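Laying hen welfare check – Bovcombe, cage-free barn 2
Date of visit: November 27, 2024
Checked by: Evander Laing
Buyer: Murlow restaurants, under their cage-free egg pledge
Birds on site: 3,941

1. No cages in use – PASS
The old cage rows are out. The bolts are still in the floor along the north wall and should be ground flat before a bird cuts a foot.

2. Floor space – PASS
Birds could spread their wings and turn freely in all parts of the barn.

3. Litter – NEEDS WORK
Dry at the south end. Caked under the drinkers, same as in October. Remove the caked litter and top up with fresh shavings.

4. Perches – PASS
Enough room for the flock. Two brackets loose, tightened during the visit.

5. Nest boxes – NEEDS WORK
Four boxes had torn liners. Eggs were being laid on the floor next to them.

6. Water – PASS
All lines running. One nipple dripping in line six. 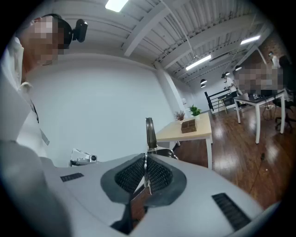
Hand-held gripper, with its padded fingers and vents.

7. Air – PASS WITH COMMENT
Ammonia smell was faint at bird height. The fan by the feed store is noisy and the belt looks worn. Kommont is booked to service it.

8. Feather and foot condition – PASS WITH COMMENT
I handled 74 birds. Most had full feather cover. Some pecking damage near the tail, mostly on birds from the end pens. Add pecking blocks there and check again in two weeks.

9. Beak trimming – PASS
None done on this flock. Supplier papers seen.

10. Sick and injured birds – FAIL
The hospital pen had feed but no shade or perch. The daily log had three blank days. Both must be put right before the next egg pickup.

11. Catching and loading – NOT SEEN
Written plan is on file. It still allows carrying birds by one leg – change this to upright, both hands.

Next visit: barn 1, the Cortés flock, 1,702 birds. Please have the mortality records printed out and the footbath filled.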